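3 comments | 14 shares

The roses are back up at Dafis Hall

If you've ever washed your hands at Dafis Hall, you know the mirror. It's the oval one with the roses on top, and for most of last winter it was sitting in a blanket under Mared Mostyn's stairs while the wall behind it got fixed. Well, I stopped in this week and it's up again!

I was ridiculously happy to see it. I got ready for two proms and one very rushed wedding in front of that thing, and I know plenty of you did too, because whenever I mention it in this column I get mail.

Mared says the plaster started crumbling in December, right around the holiday supper, and one of the hooks came out in her hand. The repair ended up costing $900, paid for out of the spring plant sale, and then the wall had to be painted, and then the first white didn't match the trim and it had to be painted again. (I heard a lot about the two whites. I now have opinions on the two whites.)

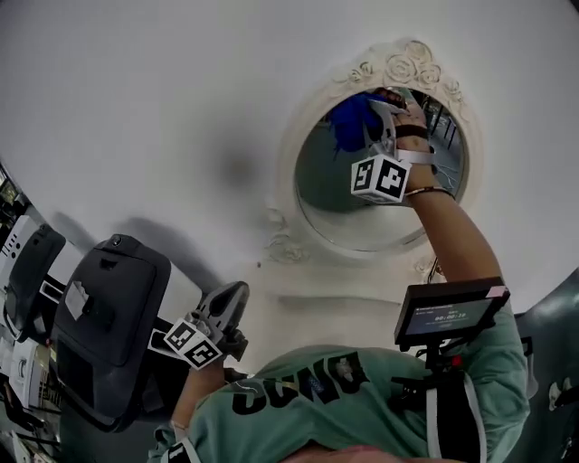
The oval mirror with its carved roses, on the white wall at Dafis Hall.

The frame got some attention while it was down. Ankica Krasniqi, who used to restore picture frames over in Lurnuvura, took it home for a few weeks and worked on the carving with soft brushes and a box of cotton swabs. She told me the roses were the easy part and the leaves were awful - years of hairspray, she thinks, and a layer of something sticky she decided not to investigate. She patched one chipped petal and I couldn't find which one, even after she gave me a hint.

She does have a request for everybody. Please don't spray glass cleaner straight onto the mirror. It runs down behind the edge and gets into the backing, and that's how the old one in the coat room got those black spots. Put it on a cloth first, wipe in circles, and go easy around the scrolls at the bottom. A dry makeup brush is fine for dust up top.

As for how old it is, I got three different answers. Mared's mother always said 80 years. Ankica thinks it's younger than that. There's no maker's mark that either of them could find, so if your family knows anything about where it came from, write in and I'll pass it along.

Next on the list is the floor by the back door, which will run $3,000, so expect another plant sale. I'll be the one buying too many tomatoes.

Comments (3) | Share this story
Contact the Makar newsroom | © 2022 Makar | Back to top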